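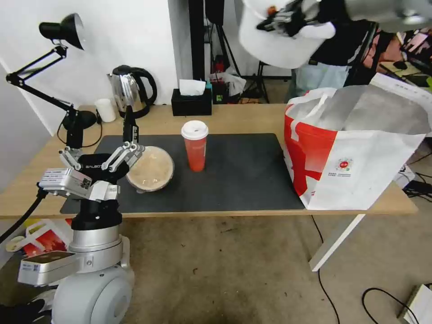
Workshop tips: when the arm won't let go

If you have two arms clearing up takeaway tubs, bowls and paper bags, sooner or later one of them will freeze with something in its fingers. Ours did it on 3 March 2018, halfway through the washing-up routine, and I learned more in that afternoon than in the whole of August! 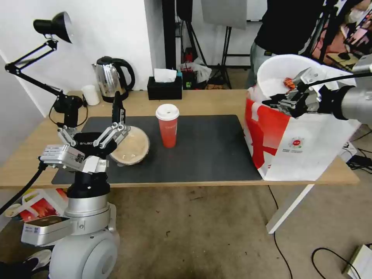
Philomena Arthur

The fault was a dull one. A cable had been pulled tight at the wrist, the Kvaran controller lost touch with the fingers, and the hand did what it is told to do when it loses touch - it held on. Fault code 2158, if you have the same box. Please don't tug the dish out! The grip can close again the moment the signal comes back, and fingers (yours, I mean) are softer than crockery.

Press the stop button first, then wait for 11 seconds before you reach in. Put one hand under the bowl and let someone else work the release from the panel. Long hair tied back, sleeves up.

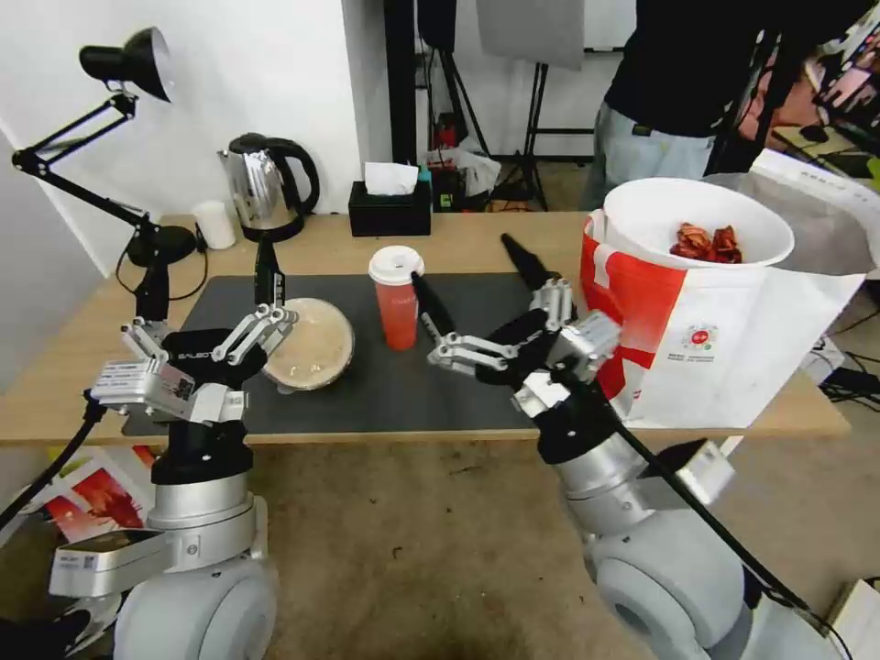
Then check the cables with the arms switched off. Move each joint by hand as far as it will go and watch for the place where the slack runs out. I leave a good loop at the wrist now and fix it with a soft strap, never a hard plastic tie, and it has been a joy to use ever since. Stendier straps are lovely, but a strip of old bicycle inner tube does very well.

Two more things while you're down there. Keep hot water out of the kettle during test runs, and drop the grip force before you try anything breakable. We went from 1000 to a much gentler setting on the Sotum software and the bowls still stayed put.

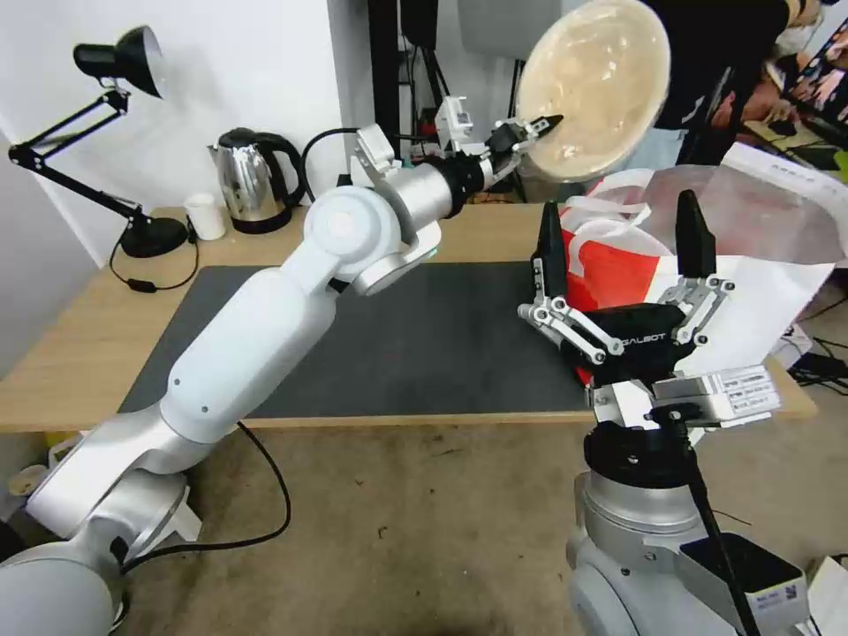

Left gripper on the edge of a plate, right gripper open.

Wipe the finger pads after every session too - a bit of dried sauce makes them stick, and a sticking finger looks exactly like a cable fault when you're in a hurry.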